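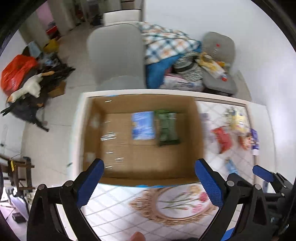 The Clitville Historical Museum gave Lucía Montoya one wall and nearly 60 feet of floor for the river show, and she wanted all of it for the ferry.

"The whole ferry?" said Rattana Sukprasert.

"The bell, the bench, the ticket window. And the map!"

Oh, the map! It was hand-drawn, with every landing from Zarkham down to the old Jaidee orchard inked in green, and tiny herons in the margins. Rattana had loved it since she was nine, when her class came through on a rainy October morning and she got left behind looking at it.

They hung it at seven in the evening, after the school groups had gone. Lucía held the level and Rattana climbed the ladder, and for a minute neither of them spoke.

"There's a landing here I don't know," Rattana said. "Remov. Just past the bend."

"There's no Remov."

"There's a heron standing on it."

Lucía came up the other side of the ladder to see. The letters were small but perfectly clear, and next to them, in the same green ink, someone had written the fare - 4 cents, dogs free.

"I've dusted this thing for years," Lucía said. She was grinning like a kid. "Do you still have that canoe?"

"It leaks."

"How much?"

Rattana was already looking for her coat.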